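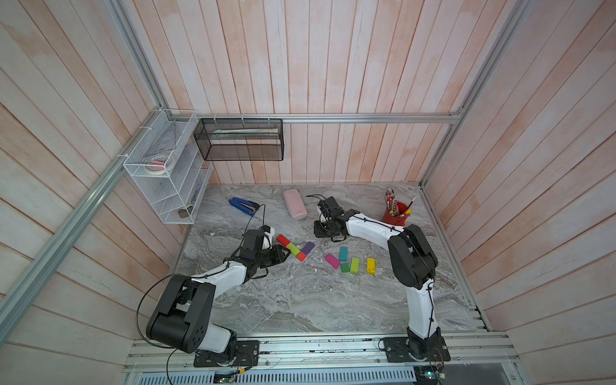
Astow Library Writers' Group: Short Fiction

The Pink Pencil Case

Annick Arnaud had been told to clear the table by six, and at twenty past five she had not started.

The blocks were the trouble. They lay where Ignacio had left them, a few on one side and a few on the other, and she did not know if he had finished with them. He was seven. He had gone home with his mother at four and said nothing about it, except that the purple one was not to be moved.

"Which purple one?" she had asked.

"There's only one," he said, and put his coat on.

She looked at it now. It was next to the red one and the green one, the bright green, with the orangey one pushed in under it. On the other side the teal block was standing up by itself and the rest had been left lying about below it. She supposed it might be a town. When her own son was small everything had been a town, or else a hospital.

Thierry Bodin came in with the box under his arm. It was a shoebox from Rustier with the lid taped at one corner.

"They go in here," he said.

"I know where they go."

"You've got till six."

"I know that too."

He put the box on the chair and went over to the table. He had used the pliers that morning on a bit of wire and they were still at the back, blue handles and all. He had promised twice to take them out to the van. He looked at them and then at the blocks.

"What's it meant to be?" he said.

"He didn't say."

"Could be a harbour. That green one's the wall." He pointed at the dark green one, under the teal. "And that's the lighthouse, stood up."

"Then what's the yellow?"

Thierry thought about it. "Sand," he said.

Annick went to the window. It was raining on the car park and the lights had come on over the bins. She had worked in the building for 18 years, and in that time she had packed up more toys than she cared to remember. Most of them had gone into boxes without her looking at them. She would have done the same today if he had not said that about the purple.

"We could ring the mother," she said.

"And say what?"

"Ask if he minds."

"He's seven, Annick. He'll have forgotten by his tea."

She did not think he would. She had seen him turn the magenta one a little to the left, take his hand away and then come back and turn it a little more. It had taken him most of the afternoon to get it how he wanted.

The pencil case was his as well. It was pale pink and he had left it at an angle near the back, and she had thought at first that he had forgotten it. Now she wondered if it was part of the thing. If Thierry's harbour was right it might be a boat.

"Is that in it?" she said. "The pencil case?"

"Ferry," said Thierry at once.

"So what are your pliers?"

He went round to look at them from the other side. The marble pattern ran grey and white all the way across and from where he stood it did look a bit like water.

"Wreck," he said.

At ten to six Albane Poulain put her head round the door and asked if they were nearly done. She had the keys in her hand.

"Nearly," said Annick.

"Only there's the empty box on the chair."

"Yes."

Albane waited a moment, then said she would do the upstairs first, and they heard her going up.

Thierry took out his phone and put it away again. He picked up the lid of the shoebox, found a pen in his jacket and wrote on the back of it in capitals. He leaned it against the chair where anyone coming in would see it. It said PLEASE LEAVE UNTIL MONDAY, and under that, after some thought, he had added his initials.

"What about your pliers?" said Annick.

"I've got another pair," he said, and went to find his coat.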